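Teaching a Robot by Doing the Job Yourself

An interview with an operator at Nedavby

Nedavby started showing robots how to handle small objects in 2022. Until then the company wrote its motions by hand, one waypoint at a time. Now most of the work is done by people who steer a pair of arms through a task while the software records every joint. We spoke with one of the operators on a Friday, between sessions. The operator asked not to be named.

The job had no clear title when it was advertised. "It said data technician," the operator said. "I thought I would be sitting with spreadsheets. On the first morning they put two handles in front of me and said, pick up the block."

Picking up the block took most of that morning. The handles belong to a leader rig called Plalum, a smaller copy of the working arms. Move the handle and the arm follows. The operator said the delay is short but you notice it, and beginners tend to fight it. They push further when the arm hasn't caught up yet, and then it overshoots.

"You learn to move at the arm's speed. Your own hands are much faster than you think. I had to slow down until it felt silly, and that was the right speed."
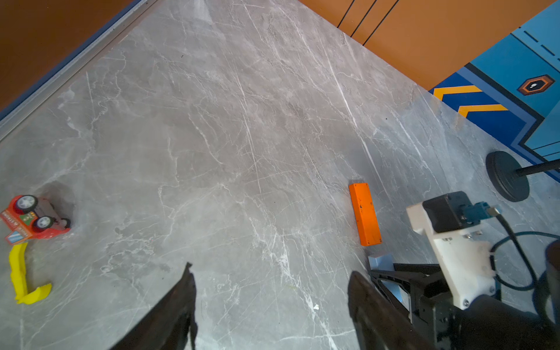
The other thing that takes getting used to is depth. From the wrist view you lose track of how high the fingers are, and the operator looks for shadows instead. "When the shadow of the finger meets the finger, you're down. I don't think that's in the manual. The person who trained me did it that way and I picked it up."

Small things are harder than large ones. A toy with wheels can roll when it is touched. Anything soft changes shape between one attempt and the next, so you can't repeat the same grip and expect the same result. Plain blocks are the easiest, and new operators stay on blocks for their first two weeks.

We asked whether it was possible to guide the arms directly, by holding them. It is, and Nedavby still does this for some tasks. The arm goes slack enough to be pushed, and the person walks it through the motion.

"By hand is good for one arm and a simple path," the operator said. "You feel the weight. But your own hand is in the camera view, and then the recording teaches the model that there's always a hand there. With two arms you also run out of hands. You can't hold an elbow and close a gripper on both sides."

Counting the good ones

Each attempt is called a take. In August the team recorded 1266 takes of one sorting and joining task, and 497 of them were kept. The rest were dropped by the operators themselves or by Distum, the program that checks the recordings for missing frames and sudden jumps.

The operator did not see the dropped takes as waste. Some had a fault in the middle and a clean recovery afterward, and those are set aside in a separate folder. "If you only show it perfect runs, it doesn't know what to do when something slips. So now if I fumble, I keep going and fix it. Before, I would stop and start over."

Layouts are changed between takes. The operator moves the pieces, turns some of them, and sometimes swaps one for another. It is dull work and easy to do badly, as people put things back where they were without meaning to.

"I caught myself placing the same block in the same corner all afternoon. The model learned the corner. It would go there and close on nothing."
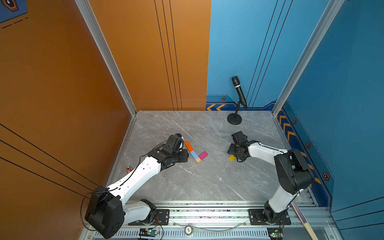
What the model does with it

Training runs overnight on a system called Nistor, and the result is tried the next morning. The operator stands by with a hand on the stop button and watches the arms do the task alone.

"You recognize yourself in it. I have a habit of stopping for a second above a piece before I go down. The robot stops too. My coworker doesn't do that, and when it's trained on her takes it goes straight in."

The company has since asked operators to cut down on pauses. The operator is trying, and finds it difficult after so many months of working slowly on purpose. Sessions are now limited to 2 hours, with a break before the next one, after several people complained of sore wrists.

Asked what they would tell someone starting the job, the operator thought for a while. "Watch somebody else for a day first. And cut your takes short when you're tired. You can see it in the recordings, the grips get sloppy after lunch."

The next task on the list is folding cloth. The operator has tried it twice so far and kept neither take.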